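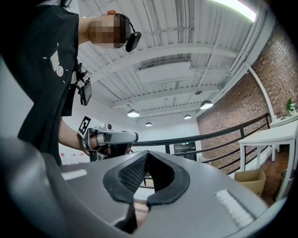

At the August meeting, headset on

Erness Songwriters' Circle
Minutes, August meeting, 7:15 pm

Chair: Ankica Kelmendi
Minutes: Aldana Saavedra

Last month's minutes were read and accepted, with the spelling of Domański fixed (sorry again!).

1. Song share
What a night for new work. Six songs, four of them never played outside a bedroom. Ankica opened with "Werkier", which has lost its bridge since July and gained a whole extra verse, and the room was dead quiet for it. Lively talk afterwards on whether the last chorus should drop back to just voice. Most said yes, Ankica is still thinking. Aldana played a half-finished waltz and got heaps of good ideas for the second line, where the rhyme was doing all the work.

2. Songbook
We now have 36 songs in, lyrics and chords, and it's looking wonderful. Lakico has quoted for 384 copies, an odd number that comes from how their sheets are cut. Agreed to go ahead. Final lyrics to Aldana before the next meeting, and please check your own chords, especially anything with a capo.

3. Open night at the Domański hall
Booked! We'll have 20 slots of one song each, with first-timers on early so they can relax and enjoy the rest. The hall's piano has been tuned and sounds lovely in the middle, a bit rattly up top. Ankica to organise the running order.

4. Money
Some 1,000 dollars in the account before the printing is paid. Door takings from the open night to go towards a second vocal mic.

5. Theme for next month
"Something you left in a car." Big laughs, and at least two people were scribbling before we'd moved on.

Other business: the blue guitar tuner is still missing. Check your cases.

Closed 9:40 pm. Supper and far too many choruses followed.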